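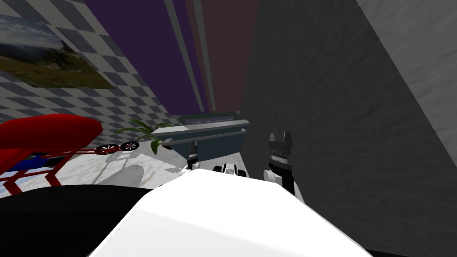
Search notebook Search Go

August, 4:15 pm. Stirer sim, cabinet task

Can it do a household chore yet? Pulling the handle bar on the gray cabinet: mostly. 85 good pulls out of 90 with the left gripper. The misses were all late closes on the bar.

Tidying is worse. Ran up to 200 attempts at moving the toy away from the plant and stopped reading the logs after the first batch. It plans for the seat and forgets the wheels.

Arkudach wants a yes or no for Famex. My answer is yes for opening things, no for putting things away.

To do: slow the wrist near the bar, rerun with new wall textures, send the logs to Te Moana.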